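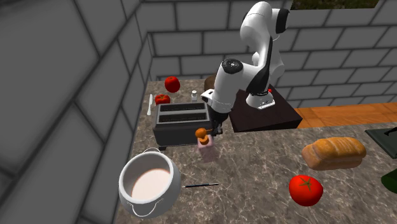

Teleop demos in simulation: how many is enough, and how messy should they be?

skamdale_jam
Posted May 1, 2018

Hello everybody, and sorry in advance for the length, I do go on a bit. I've been collecting demonstrations in our kitchen sim for the past month (an arm on a counter, toaster in the middle, a pot, bread and so on) and I'm up to 969 episodes. The task is to pick up the pink box and bring it over to the toaster. Gayan and I take turns driving, and I've grown quite fond of it, although my wrist has not!

My worry is that we drive so differently. Gayan goes straight in. I come down slowly, stop, think about it, nudge sideways, and then close the fingers. When I train on both of us together the policy seems to dither over the box. Should I throw out my slow ones, or keep everything and hope it sorts itself out?

Jamila

porero_pete
Welcome, Jamila! I'd be ruthless. We did a drawer task in April and cut everything with a long pause in it, which left us with 200 episodes, and the policy from those beat the one from the full set quite comfortably. The pauses are poison. The learner sees the same picture over and over with the action "do nothing" attached, and it learns to sit there admiring the view.

gestar_lou
I have to disagree with Pete a little, with love. Trimming the idle steps is fine, but please don't throw out whole episodes just for being slow! The sideways nudges are the most useful part. Somebody who drives perfectly never shows the arm how to get back from being slightly off, and your policy is going to be slightly off all the time, poor thing.

Also, which camera views are you saving? If it's only one, check what the arm hides when it leans over the counter.
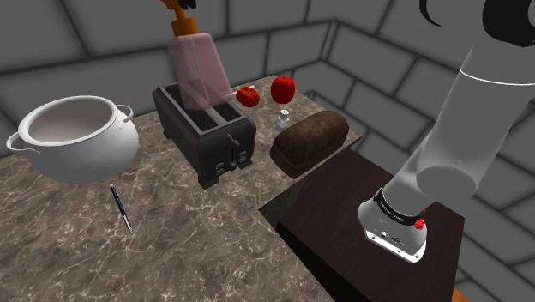 skamdale_jam
Thank you both, this is so helpful. Lou, I went back through the views last night with a cup of tea, and the stretch with the box held over the toaster is where Gayan and I differ the most. He lines it up on the way across and I get there first and then fuss. I do like the idea of keeping the fussing and cutting only the standing still.

wickram_g
Gayan Wickramasinghe here, the one who "goes straight in." I'd like it on record that I also have 11 failed grasps in there, and I labeled every one of them. Do people keep failures?

porero_pete
For plain imitation, no, out they go. Put them in a separate folder though, you may want them later for a success classifier.

gestar_lou
Agree with Pete on that one (mark the calendar). I'd also train 2 policies, one per driver, before mixing anything. If each one is decisive alone and the mix dithers, you've found your trouble.

skamdale_jam
Starting the two runs tonight, Gayan's first. I'll post the curves when they finish.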